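March, a little after 10 at night

Kirsty Galbraith came by with the lease today and I still haven't signed it. She says there are other people interested. There are always other people interested. When I rented the place on Jirnby there were three couples and a dentist, and I never met a single one of them, and it took her firm two months to rent it out again after I left.

The pitch has changed since the first visit. In February it was "a blank canvas." Today it was "character space," and the rent has gone up by 80 a month between the two. I asked what had been done to it in the meantime and she said the lights had been looked at. I looked at them too. They were on.

I went over early so I could walk around before she got there, and the man from the ground floor let me in. He has the print shop. He's been in the building 10 years and thinks the rent is a joke, but he also told me the heating is fine as long as you don't expect it before lunch, so I'm not sure which way he was leaning. He did say the last people on our floor left in a hurry. Then he said it may have been the floor above. I wrote it down anyway and I don't know why, because it's useless.

Waltier wants me to be quick. Waltier doesn't have to sit there. He will be in three mornings a week, if that, and he has already picked out his corner from the floor plan. I told him the plan is wrong – it shows the room as a plain rectangle with nothing in it – and he said all plans are a little wrong. Fine. Let him put his desk where the plan says and see what he's looking at.
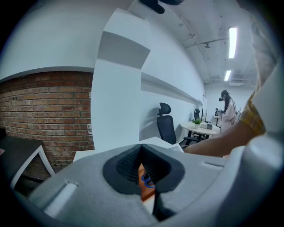 The column is my real quarrel with the room. Kirsty calls it a feature and says tenants like to "work around it," which I'd guess is what tenants do with anything they can't move. I tried to picture four of us in there and every time somebody ended up behind it talking to plaster. She pointed out the gray band around the upper part as though it settled the matter. It's paint or it's a cover for something, and she couldn't tell me which, so I've asked for it in writing. I don't expect to hear back before they want the deposit.

Then the brick. I'm supposed to fall for the brick. Rätsep did, right away, off one picture on the phone, and now he talks as if we've got the keys. It's a nice color, I'll give it that, rusty with some orange in it, and the pale mortar keeps it from looking too gloomy. But it only goes partway up and then it's white plaster like any other office in town. Did they run out of patience uncovering it? Or is there something wrong with the rest? Kirsty said it was a design choice. I have heard that phrase used about a leaking roof.

I asked if we could hang shelves on it. She said she would have to check. I asked who she would check with and she said the owner, and I asked who the owner was and she said a company. So that's one wall we may or may not be allowed to use.

The long ledge down the white side is better than I wanted it to be. We could put the binders along it and the plants from the old place, the ones that are left, and get rid of that terrible low bookcase. Rätsep thinks people will sit on it. They'd better not. It narrows the room in my head more than on the tape, but I'm counting it as storage until somebody tells me that's forbidden too.

The desk with the black top could stay if we wanted it, she said, for 500. For a desk! I said we have desks. She said this one was already there. I've been turning that over all evening and I still can't find the argument in it. Black tops show every crumb, and I know how Waltier eats.

What else. The window in the stairwell sticks. The kitchen is shared with the people across the landing, who call themselves Ernden and would not tell me what they do, or told me in such a way that I still don't know. One of them offered me coffee and it was better than ours, so there's that.

I've promised an answer by the end of the week. My inclination is no, or else yes with the 80 taken back off and the gray band explained. Rätsep has sent me two messages while I've been writing this, both about rugs. I haven't answered either. Tomorrow I'll call about the place by the canal, which has no brick at all and probably a damp problem, and ask them how many other people are interested.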